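Skokari Table Talk > Dishes and Glass > Gold rim on green glass, do you use it or save it?

10 replies

pennyroyal_jo
Posted in November

Hi all, it's been a while since I started a thread. My aunt is moving to a smaller place and has been handing out her dishes to whoever comes through the door, and I came home with a green glass plate I've loved since I was a kid. Scalloped edge like a flower, grooves swirling out from a plain circle in the middle, and a thin gold line all the way around. She used to put butter cookies on it when company came and we were not allowed to touch the plate, only the cookies.

Now that it's mine I'm torn. My husband says put it in the cabinet. I say what's the point of a plate in a cabinet, I already have a cabinet full of things I don't look at. But I'd feel sick if I wore the gold off in one winter. How do you all treat yours? Do you eat off them, wash them, stack them? I'd also love ideas for what to put under it, as my table is dark and the green just about disappears on it.

marlowe_kitchen
Use it! I have a set of 8 in amber with the same kind of gold edge, and they come out for pie every time my sister visits. Warm water, a soft cloth, a drop of dish soap, and I dry them right away with an old pillowcase. Never the dishwasher. I learned that one with a pair of my mother's sherry glasses and I'm still sorry.

For the table, something pale. White is the easy answer but it can look a bit like a wedding.

OldTrivet
I'm going to be the grump and side with your husband. Gold rims are thin, they go on over the glass, and every wash takes a little. You won't see it happen. Then one day you set it by the window and the line has gaps in it. I had one I used for lemon slices, of all things, and the side where the lemons leaned is bare now. Keep it up on a stand where you can see it and buy a plain one for cookies.

marlowe_kitchen
OldTrivet, how many years of lemons was that, though?

OldTrivet
Plenty, I'll grant you. Still.

akolgo_e
Hello pennyroyal_jo, and what a nice thing to be given. I'm Ewurabena Akolgo, I mostly post over in Linens, but somebody told me there was a tablecloth question going begging over here so I've wandered across the hall.

I have a green one too, and I went through the very same trouble with a dark table. Glass you can see through takes on whatever is under it, so on my walnut table mine looked like a puddle. I tried a white cloth first and it was fine, very clean, a little stiff for a Tuesday sort of plate, if you know what I mean (I don't save mine for company). Then I found a length of light green cotton in my sewing closet with a thin white check on it, hemmed it one evening in front of the television, and I've hardly had it off the table since. It's a soft sage, so the plate still comes out as the stronger color, and you get a bit of the white grid coming up through the glass. 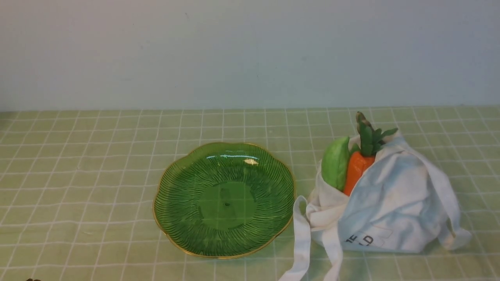 I've kept the walls plain in that room on purpose, after years of a wallpaper with pears on it that fought with every dish I owned. I'd also say don't iron a checked cloth to death. I used to press mine every time and I'd get so cross when one line went wavy near a corner. Now I shake it out damp, smooth it with my hands, hang it over the shower rail, and let it be a little rumpled. It's a tablecloth and people are going to lean on it.

As for carrying the plate about, I take mine to my choir suppers in a canvas tote with a dish towel wrapped twice around it, and another towel folded flat in the bottom of the bag. Thick canvas is better than the flimsy kind, which lets the plate knock against your knee and everything else. I got my towels from Lomier and they've gone beautifully soft. I hope that helps, and do tell us what you put on it first!

pennyroyal_jo
Ewurabena, this is so helpful, thank you! I never would have thought of green on green. I was looking at creams and yellows. My mother-in-law gave me a check cloth in pale blue that I've never opened, so I might try that before I go buying anything, but now I have sage in my head and I don't think it's going to leave.

Can I ask how you wash the grooves? Mine has a kind of gray film down in them. I don't think my aunt had used it in a good while.

akolgo_e
Of course. Baby toothbrush, the very softest you can find, and I follow the grooves out from the middle and stop before I reach the gold. Then the cloth for the edge, no brush at all there. If it's only dust and old kitchen grease it should lift with warm soapy water after a few minutes. Lay a towel in the bottom of the sink first. I can't tell you the number of nice things I've chipped on a faucet.

birchandbobbin
Jumping in on the film. If it's still there after a gentle wash it may be hard water, and a little white vinegar in water on a cotton swab will usually take care of it. Keep it down in the grooves and rinse well.

OldTrivet
And this is how I lost my rim. Please keep acid away from the gold, vinegar included. I'd live with the film.

birchandbobbin
I did say down in the grooves! I've done this on 6 pieces now and haven't had trouble with any of them. But fair enough, if your hand isn't steady or you're doing it after supper with one eye on a toddler, skip it. Plain water and patience will get you most of the way.

Jo, does yours have anything marked on the bottom? I collect pressed glass, and I'm always curious, though a lot of it was never marked at all and people will tell you all sorts of stories at the flea market.

pennyroyal_jo
Nothing that I can find, and I've had it under the lamp with my reading glasses on. My aunt says it came from a shop called Lidton, which closed before I was born, and that it was a wedding present from a neighbor she didn't much like. I had to promise not to hold that against the plate.

I did the toothbrush method this afternoon, with the towel in the sink, and the film came right off. No vinegar needed, so you can all make peace. I had no idea how bright it was under there. I stood at the window with it for so long my tea went cold.

marlowe_kitchen
Oh good! Now, storage. I stack mine with a paper plate between each one. Coffee filters work too, but they slide around. With only one I'd just make sure nothing heavy sits on top of it.

tess_in_the_pantry
Long-time reader, hardly ever post. I want to put in a word for felt circles. My daughter cut me a pile of them out of craft felt from Ayaaba and they're wonderful, you can make them a little bigger than the plate so the gold doesn't rub on anything. With a scalloped edge, don't bother cutting around every petal, a plain circle is fine. I drove myself silly doing the petals on the first one.

Also I disagree with the tote bag, sorry Ewurabena! I'd never carry glass in anything that flops over. I use a hat box. It looks ridiculous getting on the bus, and my plates arrive in one piece.

akolgo_e
Tess, a hat box is very grand and I'm a little jealous. You're right that a tote won't stand up by itself. I keep mine on my lap in the car the whole way and I don't put it down on the seat, as it does like to slump over the minute you let go of the handles. If I had farther to go than the church hall I'd probably want a box too. What I like about the bag is that I can throw it in the wash with the tablecloth when somebody's gravy gets on it, and somebody's gravy always does.

I love the felt idea. I have some dark green left over from a Christmas tree skirt and I know just what I'm doing with it tonight.

OldTrivet
I'll say one kind thing before I go. My wife read this over my shoulder and went and got our green one down off the shelf, and it's on the table with walnuts in it. Dry walnuts. I've been told to leave it there.

marlowe_kitchen
Walnuts in the shell or out?

OldTrivet
In the shell. I was overruled on that as well.

pennyroyal_jo
That made my evening. Ours has its first job lined up too, I'm making my aunt's butter cookies for her when she comes over to see where everything has landed. I tried the blue cloth and it wasn't right, it turned the glass sort of teal, so I'm off to look for sage check this week. Ewurabena, do you remember how wide your cotton was? My table is 102 inches with the leaf in and I'd rather not have a seam down the middle if I can help it.

akolgo_e
Mine isn't nearly that long, so don't go by me for size, but you'd want to run the length of the fabric down the length of the table and then the width of the bolt only has to cover you side to side plus the drop. Measure the drop sitting down, with your knees under there. And wash the cotton before you cut it. Checks shrink just like anything else, and then your squares aren't square and you'll be looking at it every breakfast.

Come over to Linens when you have it home and we'll talk about hems. There's a good long thread on mitered corners near the top.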